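Drelteck Heler Hand-Held Gripper
June
Posted by Milagros Palacios

The Heler is a hand-held two-jaw gripper for recording manipulation tasks in ordinary rooms. An operator carries it by the handle, opens and closes the jaws with a trigger, and works on household items at normal arm's length. A wide-angle camera mounted on the tool looks out over the jaws, so the recorded view always includes the contact surfaces and the workpiece.

Jaws and pads

Both jaws run on linkages of black plastic with triangular cutouts and metal pivots. The linkage keeps the pads facing each other through the full stroke. The pads are blue rubber with a fine textured surface and are replaceable. On fabric, replace them when the texture is no longer visible at the tip. Do not clean them with solvent; a damp cloth is enough.

Trigger travel is linear with jaw opening. The trigger can be set for left or right hand with the supplied hex key, and the stop screw limits maximum opening where full travel is not wanted.

Recording

Video, jaw opening and tool motion are written to one file per take. Takes are started and stopped from the button behind the trigger. The internal card holds 250 takes of typical length, after which the oldest unprotected take is not overwritten – the tool refuses to start and the status light turns amber. Transfer is by cable only.

Battery life is around 6 hours with the camera running. The pack charges in the handle.

Use with garments and bedding

Cloth is the most common application among current customers and the one that needs the most practice. Open the jaws wide before the approach, come in low, and stop with the pads just clear of the surface. Close slowly. A fast close on knit fabric tends to push up a ridge without holding it. Pinch at a hem or cuff where possible; a single layer in the middle of a panel gives less to grip.

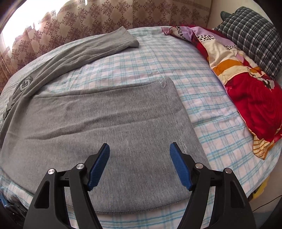 For folding tasks, two tools are normally used together, one in each hand. Pairing is done once, from the Javavar desktop software, and the two recordings are then stored under the same take number. Operators working with one tool should plan takes as single moves – lift a sleeve, lay it across, release – and record each separately.

Strong window light behind the work can wash out part of the image. Exposure can be locked from the software before a session.

Ordering

Part 481: single tool, one pad set, hex key, cable.
Part 200: spare pad set, two pads.

The Villa carry case is sold separately and holds two tools.

Contact Drelteck sales | © Drelteck | Back to top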